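Folding clothes on the bed

Folding clothes on the bed is the common household practice of using a made or partly made bed as the work surface for sorting, smoothing and folding clean laundry. It is found wherever people own beds and clothes and do not own a large spare table, and in many homes it is so ordinary that it has no name at all. Laundry is carried in, tipped or laid out on the covers, folded one garment at a time, and then put away in drawers or on shelves, ideally before anyone wants to go to sleep.

Background

For much of the history of housework, folding was done on whatever broad, clean surface the house could offer. Kitchen tables served well between meals, and larger houses might keep a table for linens in a back room. As more people came to live in apartments and smaller houses, the bed took over a good part of this work. It is usually the largest flat area a household has, it sits close to the dresser or closet where most clothes end up, and it is soft enough that nothing placed on it gets snagged or scuffed.

The household writer Rosalind Gallagher, whose column on laundry ran for many years in a regional home paper, was fond of calling the bed "the biggest table in the house, and the only one with pillows." She advised her readers to make the bed first, even on a day when they had no other intention of doing so, and this advice is still passed along in families that have never heard of her.

The surface

A bed differs from a table in several ways that matter to the person folding. It gives under the hand, so a crease pressed into a shirt will not come out as crisp as it would on something hard. It is lower, too, and people with sore backs often prefer to kneel beside it or to sit down with the clothes next to them. Against this, the surface has a certain grip. A slippery blouse or a pair of lined pants will slide about on polished wood but tends to stay where it is put on a blanket.

The kind of cover makes a difference. A smooth cotton spread is easy to work on and shows up any stray socks. Fuzzy blankets hold the garment nicely in place but may leave a little lint behind, most noticeably on dark clothes, and many people turn the blanket back or lay a clean sheet over it when they have black trousers to do. Plaid and checked blankets have a small following of their own, as the lines of the pattern can be used as a guide for keeping sleeves and hems straight. Loretta Pennington, who taught home economics for 30 years, had her students practice on a checked blanket before she let them try a plain one, and reported that the habit of looking for a straight line stayed with them afterward.

Denim

Denim is among the more rewarding fabrics to fold this way and also among the more stubborn. It is heavy, so it lies down well once it has been smoothed, and it doesn't creep out of shape while the next fold is being made. But it remembers its wrinkles. A pair of jeans or a denim jacket that has sat crumpled in a basket will keep soft ridges across it until somebody takes the trouble to spread it out and run both palms over it, working from the middle toward the edges.

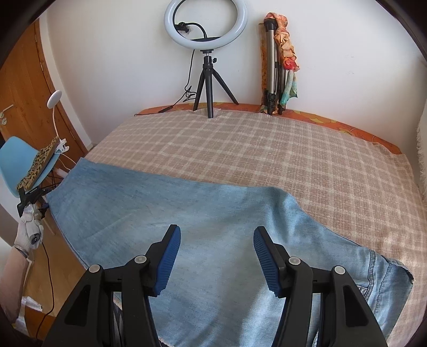
Seams are the other difficulty. The side seams, pocket edges and waistbands of denim clothes are several layers thick, and when they are stacked on top of each other the finished bundle leans to one side like a badly packed suitcase. Most folders learn to set the thick parts slightly apart, so that one seam rests next to the other. Pockets should be pushed flat from the inside with the fingers before anything else is done, and frayed edges are best tucked in toward the middle of the fold, where they will not catch on whatever is taken out of the drawer next.

Older, paler denim is generally softer than new denim and easier to manage. It can be folded smaller, and it will put up with being rolled, a method favored by travelers. New dark denim is sometimes folded inside out, or kept away from light-colored blankets altogether until it has been through the wash a few times, in case the dye rubs off.

Usual method

There are nearly as many ways of doing this as there are households, and people can be surprisingly loyal to the one they grew up with. A widely used order for jeans begins with shaking the garment out once and laying it on the bed with the waistband away from the folder. The legs are pulled straight and the whole thing is smoothed. One leg is then brought over the other, the seat is tucked in so that the outline becomes a long rectangle, and the rectangle is folded in half and then in half again, or into thirds if the drawer is shallow.

Jackets and shirts are more often laid face down. The sleeves are brought across the back, one after the other, the sides follow, and the bottom is turned up toward the collar. With denim jackets the metal buttons are commonly fastened first, though Aba Lamptey, in her booklet on caring for work clothes, recommends fastening only the top and bottom ones and leaving the rest alone.

Drawbacks

The chief complaint against the practice is that it has a deadline. Laundry begun on a Thursday evening has to be finished on Thursday evening, or else moved to a chair, where it may remain for quite some time. A few writers count this as an advantage, on the grounds that a table will let a person put the job off and a bed will not. Garments wider than the space left for them also have a way of hanging over the side, and a heavy one can slowly pull itself to the floor.

Homes with pets face the further matter of the cat, for which no dependable method has been recorded.

See also

Ironing
Linen closet
Clothes valet
Bed making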